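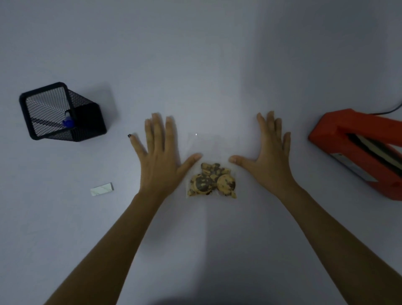 The Polham bake swap is back in November, and we are so looking forward to it! For anyone new to the neighborhood, it works like this: you bring a batch of something homemade to the hall on Prutach Street, you set it out on the long tables, and you go home with a mixture of what everyone else has made. Last year we had 35 bakers and nearly 200 bags of cookies, and the smell hung around in the coat closet until well after New Year (no complaints from us).

A few small changes this time. Doors open at 2 in the afternoon, an hour later than before, so the folks coming over from Bromen on the bus don't have to rush. Please write the ingredients on a card, especially nuts, and tuck it in with your batch. Crumbly things are welcome – shortbread always breaks a little on the way and tastes just as good – but do let them cool all the way before you pack them, or they go soft.

We'd also love to see more of the old family recipes. The Ots bakery has kindly offered to lend us cooling racks and a big coffee urn, which should spare us last year's line for the kettle. If you'd like a table near the door, drop a note in the box by the library desk.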